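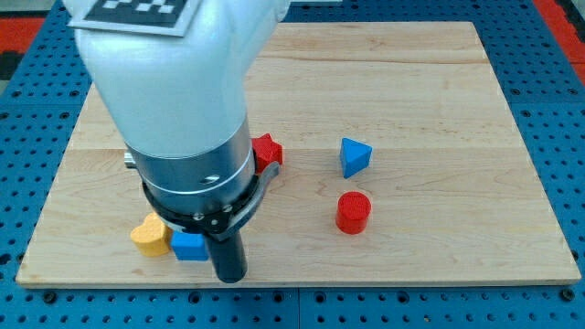
闻若岑

Dridley高校橄榄球联合会
秋季赛事工作会议纪要

最后更新:九月

会议时间:九月,下午2时开始
会议地点:Dridley主场行政楼二层会议室
出席单位:联合会秘书处、竞赛部、裁判管理组、医务组、场地管理处、票务与宣传组;Dridley、Trorkau、Filali、Mirnitz四队各派代表列席
缺席单位:器材组(已书面请假,其汇报材料由秘书处代为宣读)
会议主持:联合会秘书处

一、会议开始及议程确认

主持方宣布会议开始,并核对各单位到会情况,出席单位符合议事规则所要求的有效人数。

议程草案已于会前发送各单位。Trorkau代表提出,将原列第七项的“客队更衣室使用时间”并入场地事项一并讨论。各单位无异议,议程按此调整后通过。

Filali代表询问,春季训练营费用分摊问题是否可列入本次议程。主持方答复,该事项尚缺两队的结算单据,列入下次会议。Filali代表要求将此答复记入纪要。

二、上次会议纪要的审议

上次会议纪要中关于季前赛延时规则的表述,裁判管理组提出一处更正:原文写作“常规时间结束后双方战平,比赛即告结束”,应为“常规时间结束后双方战平,经双方主教练同意,比赛即告结束;任一方不同意的,按联合会延时规则进行”。

会议同意更正。其余内容未作改动,纪要予以通过。

上次会议所列待办事项的完成情况如下:

裁判服装的补充采购已完成,旧款服装由裁判管理组收回。

Mirnitz队主场记分设备的检修已完成。Mirnitz代表补充说明,客队一侧的计时显示在试用时出现过一次延迟,目前仍在观察,如再次出现将书面报告竞赛部。

各队紧急联络表的更新未全部完成,Filali队的表格尚未交回。Filali代表表示,因队务人员调整,表格正在重新填写,将于本月内提交。

关于赛后录像交换格式的统一,竞赛部已发出通知,四队均已确认收到。

三、参赛名单与注册

(一)单场报名人数

竞赛部汇报了本赛季参赛名单的核对情况。按照现行规程,各队单场报名球员上限为36人。核对过程中,竞赛部发现部分球队在季前赛中将名单外球员安排于替补席就座,虽未上场,但已着比赛服,与规程不符。

Trorkau代表说明,该队有关球员当时处于伤后恢复期,由教练组安排随队观摩,着装方面未作区分,今后将统一着便装。

Dridley代表建议,对伤后恢复球员及随队学习的新生,可另设一类随队证件,准许进入球队区域,但不得着比赛服,不得参与赛前热身中的对抗性内容。裁判管理组认为可行,但提出证件颜色须与球员证明显区别,以便场边官员查验。

会议决定:单场报名上限维持不变;增设随队证件一类,由秘书处制发,使用办法由竞赛部起草。

(二)球员退队后的名单补录

竞赛部提请会议讨论球员在赛季开始后退队时的补录问题。现行规程仅规定了因伤退出的补录程序,对球员主动退队、因学业原因退队或因校方处分停赛的情况未作规定。

Filali代表主张,主动退队的名额应允许立即补录,否则小规模球队在进攻线和防守线等位置上将难以保证安全轮换。该代表指出,Filali队本赛季进攻线替补球员偏少,若再有一人离队,教练组即须安排其他位置的球员兼任。

Mirnitz代表表示理解上述困难,但担心无限制补录会使个别球队在赛季后段集中更换阵容。该代表建议设截止节点,节点之后除因伤外不再受理。

Dridley代表支持设截止节点,并提出补录球员应在提交注册材料后完成医务组规定的体检,方可参加全接触训练。

医务组强调,补录球员的适应性训练不应因赛程紧张而缩短。新球员穿戴全套护具之前,应先完成仅佩戴头盔的训练阶段;各队如有特殊情况,应事先征得医务组书面同意。

Trorkau代表询问,退队球员如在同一赛季内要求归队,是否仍占用补录名额。竞赛部答复,草案中拟规定:名额已由他人补录的,该球员本赛季不得归队;名额尚未使用的,经教练组同意并重新体检后可以归队。Trorkau代表认为,第一种情况对因家庭原因短暂离队的球员过于严格,建议保留个案申请的途径。

经讨论,会议形成以下意见:

1. 球员主动退队或因学业原因退队的,所属球队应在知悉后及时以书面形式报竞赛部,并附球员本人签字的退队说明。

2. 空出的名额可以补录,截止节点为常规赛第五轮开赛前。节点之后只受理因伤补录。

3. 因校方处分停赛的球员,其名额在停赛期间不予补录;处分为取消参赛资格的,按退队处理。

4. 退队球员归队的个案申请由竞赛部受理,征求对阵各队意见后答复。

5. 球队对外公布球员退队消息之前,应先完成报备。涉及球员健康、学业及家庭情况的内容,未经本人同意不得公布。

第二项付诸表决,四队中三队赞成,Filali队保留意见,认为截止节点过早。其余各项一致通过。

(三)跨校转入球员

竞赛部报告,本赛季收到的转入申请均已办结,其中一份因原校未出具学籍证明而暂缓,后已补齐。各队对转入球员的参赛资格无异议。

四、赛程

竞赛部提交了常规赛赛程修订稿。与原稿相比,改动主要有以下两处。

其一,Trorkau队与Mirnitz队的首回合比赛,原定在Trorkau主场进行,因该校田径项目占用场地,改为在Mirnitz主场进行,次回合主客场相应对调。两队均已书面同意。

其二,Filali队对Dridley队的比赛开球时间由上午10时改为下午1时。Filali代表说明,该队球员中有部分人上午有实验课程,提前到场存在困难。Dridley代表同意改动,但请求主办方保证客队大巴在赛后即可离场,以免返程过晚。Filali代表答应与校方保卫部门协调。

裁判管理组指出,赛程修订后,第三轮两场比赛的开球时间相同,而具备主裁判资格的人员有限,建议将其中一场推迟两小时。竞赛部认为,推迟后第四节可能在日落后进行,应先确认照明条件。场地管理处表示,Dridley主场照明可以满足要求,其他三处场地需逐一核实。

会议决定:第三轮在Dridley主场进行的比赛推迟两小时开球,另一场时间不变。赛程修订稿按此修改后予以通过,由竞赛部发布。

关于恶劣天气下的处置,各方同意沿用上赛季办法。观察到雷电时,由主裁判与主队场地负责人共同决定中止比赛,双方球队及观众一并撤离露天区域。Mirnitz代表提出,上赛季曾有球队在中止期间返回场内热身,今后应予制止。裁判管理组同意在赛前会上重申。

五、场地及设施

(一)Dridley主场

场地管理处汇报了Dridley主场的准备情况。主看台座位核定容量为2000人,未作调整。场地标线已重新喷涂,100码全长及两端达阵区的尺寸经裁判管理组复核,符合要求。西侧球门柱的防护垫更换完毕,东侧防护垫有一处缝线开裂,已报修,开赛前须完成。

裁判管理组提出,球队区域与边线之间的限制带上赛季喷涂过窄,场边工作人员在比赛进行中时常越线。场地管理处表示本次喷涂已按规定宽度执行,并将在限制带两端设置标识。

Dridley代表询问,草皮中段的修补是否会影响首轮比赛。场地管理处答复,修补区域已停止训练使用,首轮比赛前由裁判管理组到场查验;查验未通过的,启用备用场地。

(二)客队更衣室使用时间

Trorkau代表反映,上赛季该队两次客场比赛均未能在赛前预留足够时间使用更衣室,其中一次因前一项校内活动尚未结束,球员只得在走廊内包扎脚踝。医务组认为,这种情况影响赛前处置,并可能耽误热身。

Mirnitz代表说明,更衣室由多个项目共用,球队方面对排期的影响有限,但可以在比赛日提前与校方场馆部门书面确认。

会议决定:自本赛季起,主队应保证客队更衣室在开球前两小时三十分钟开放,室内至少备有一张处置台及可用的制冰或冰块供应。确有困难的,主队应提前告知客队并提供替代房间。该要求写入主队比赛日工作清单。

(三)备用场地

竞赛部建议每队指定一处备用场地。Filali代表表示,该队所在校区没有第二块符合尺寸的场地,如遇主场不可用,只能易地至对手主场。会议同意Filali队以此作为备用方案,相关差旅费用按易地比赛的现行办法结算。

六、裁判工作

裁判管理组报告,季前培训已经结束,考核结果已通知本人。本赛季执裁重点包括:针对无防备接球手的撞击、以头盔为先接触的擒抱、传球干扰的判罚尺度,以及弃踢回攻中的背后阻挡。

Dridley代表请求对接球手“完成接球”的认定作进一步说明。裁判管理组解释,认定标准未变,仍须具备稳固持球、身体触地在界内以及完成与比赛有关的动作等要件,各场主裁判将在赛前会上以录像示例加以说明。Dridley代表指出,上赛季两名近端锋在中路短传中的接球判定前后不一,希望赛后有书面答复渠道。

裁判管理组同意建立赛后问询办法:球队对具体判罚有疑问的,可在赛后三日内提交书面问询及录像片段,由裁判管理组答复。答复仅作业务交流,不改变比赛结果,双方均不得对外公开。

Trorkau代表建议增加每场比赛的边线裁判人数。裁判管理组认为,现有人员不足以覆盖全部场次,本赛季暂不具备条件,待下一期培训完成后再议。

七、医务与球员安全

医务组汇报如下事项:

脑震荡评估沿用现行流程。疑似脑震荡球员一经医务人员要求离场,当场比赛不得再次上场,教练组及球员本人均无权变更。复训须逐级进行,每一级均须有医务记录。

热相关疾病的预防方面,本月气温仍高,各队训练应避开正午,训练场须备有降温浸泡设备。医务组抽查时发现一支球队的浸泡容器存放在上锁的库房内,钥匙不在现场,已要求当场整改。

急救车辆方面,每场比赛须有一辆在场待命,车辆因转运离场时比赛应当中止,待替代车辆到达后恢复。Mirnitz代表询问,替代车辆久候不至时应如何处理。医务组建议由主裁判与双方主教练会商,必要时改期。竞赛部同意据此修订规程文字。

护具检查方面,器材组的书面材料由秘书处宣读。材料称,各队送检头盔已全部返回,未通过检测的头盔已由器材组作报废标记,不得再用于训练或比赛。器材组同时提醒,球员自行更换面罩或加装配件的,须重新送检。

Filali代表提出,送检周期较长,部分球员一度使用备用头盔训练,尺寸不尽合适,希望下赛季分批送检。会议请器材组予以研究。

八、票务与宣传

票务与宣传组汇报,Dridley主场本赛季套票已售出1379张,余票按单场发售。学生票继续凭学生证件在检票口换领,不另行预售。

Trorkau代表请求在两队对阵时为客队球迷预留集中区域。票务与宣传组表示可以划出东侧看台一段,具体座位须待客队报送人数后确定,逾期未报的座位转为公开发售。

关于中场表演,Dridley校方行进乐队将在揭幕战出场。裁判管理组提醒,表演人员应在下半场开球前离开场地,上赛季曾因器材撤离不及时造成下半场延误。票务与宣传组将与乐队确认撤场路线。

媒体工作方面,各队主教练应在赛后接受简短采访。Mirnitz代表提出,输球一方先行受访,以便客队按时返程,会议认为顺序可由两队赛前商定,不作统一规定。

关于名单与数据发布,竞赛部要求各队在赛后将技术统计核对无误后再行公布。上赛季有一场比赛的接球码数出现两个版本,更正后仍有球队网页沿用旧数据,请各队自查。

九、其他事项

Dridley代表提出,球队训练录像的拍摄位置应避开对方训练时段,以免引起误会。各队表示同意,不另立条文。

Mirnitz代表通报,该队队徽已作调整,比赛服上的旧队徽在本赛季内仍可使用。裁判管理组确认,队徽变动不影响号码辨识,无需另行审批。

Filali代表再次提出春季训练营费用分摊问题,主持方重申列入下次会议,并请尚未提交结算单据的两队尽早补交。

十、决议及待办事项

竞赛部:修订退队补录、归队申请及急救车辆离场的规程文字,发各队征求意见;起草随队证件使用办法;发布修订后的赛程。

裁判管理组:在首轮比赛前到Dridley主场查验草皮修补区域;拟定赛后问询表格式。

场地管理处:完成东侧球门柱防护垫的修复;核实其他三处场地的照明条件。

医务组:向各队发送逐级复训记录表的现行版本;继续抽查降温设备。

器材组:研究头盔分批送检的可行性,在下次会议上报告。

票务与宣传组:与行进乐队确认撤场安排;向各客队发送集中区域座位申报通知。

秘书处:制发随队证件;将更衣室开放要求写入主队比赛日工作清单;催收Filali队紧急联络表及春季训练营结算单据。

下次会议在常规赛第三轮结束后召开,时间另行通知。

会议于下午4时50分结束。

各单位对本纪要如有更正意见,请以书面形式送秘书处,于下次会议审议。

抄送:Dridley队、Trorkau队、Filali队、Mirnitz队,联合会各部组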